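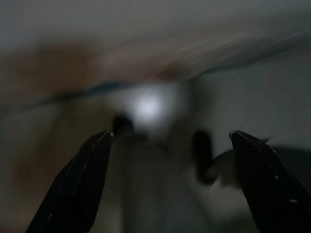
Visit to the Eveck open day, February 8, 2025

We got to Eveck just after ten and signed in at the side entrance, as the front doors were being painted. Jaqueline Ledesma gave us visitor badges and a map that still showed the old canteen. There were 38 of us in the morning group.

The tour began upstairs with the small household goods section, where Fulgencio Nava has worked since the move from Amel. He talked about handles for most of his slot. A handle that feels fine in a shop can be tiring after ten minutes at a sink, and they go through a lot of shapes before settling on one. Visitors could pick up the samples and fill in a card. I preferred the thicker one. Yareli Nava, his niece, preferred the other and told him so.

After that we went down to the workroom. It is smaller than I had expected and the benches are close together, so we went in by fives and the rest waited in the corridor. Questions were mostly about lighting and noise. The lamps were changed last May and staff say they get fewer headaches.

Lunch was soup and rolls, £4.75 if you had not booked. The Fillex stand had run out of leaflets by then.

Emiliano Cervantes gave the afternoon talk on repairs. It overran and we missed the stores. Parking is free but the 78 bus stops nearer the gate. The next open day is planned for the autumn, and places are booked through the office.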